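How to buy a second-hand desk without regretting it

Jun 19, 2023

Adverts for used desks say "solid" a lot. I have stopped believing the word. Before you hand over any money, do these checks, and do them in person.

1. Ask for the width, depth and height in writing. "Standard size" means nothing. Ours had to fit a gap of 107 cm and the first seller was out by a hand's width.

2. Push down on each corner. A desk that rocks on a flat floor may only need a pad under one foot, but sellers always say that, so bring a pad and try it.

3. Pull every drawer right out. Look at the runners and the back panel. If the seller says one drawer "just sticks a bit in August", knock something off the price.

4. Sniff inside. Polish hides plenty, and I wouldn't trust Miver wax or any other spray to shift old damp.

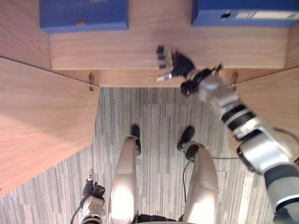 Tsikata
Home and furniture editor, Torirora

5. Check the floor where it will stand. On carpet, give it 2 days to settle before you decide it's level. Felt pads are sold for this too, though I've yet to see them do much on a thick pile.

6. Keep trailing cables clear of the feet before you slide anything into place.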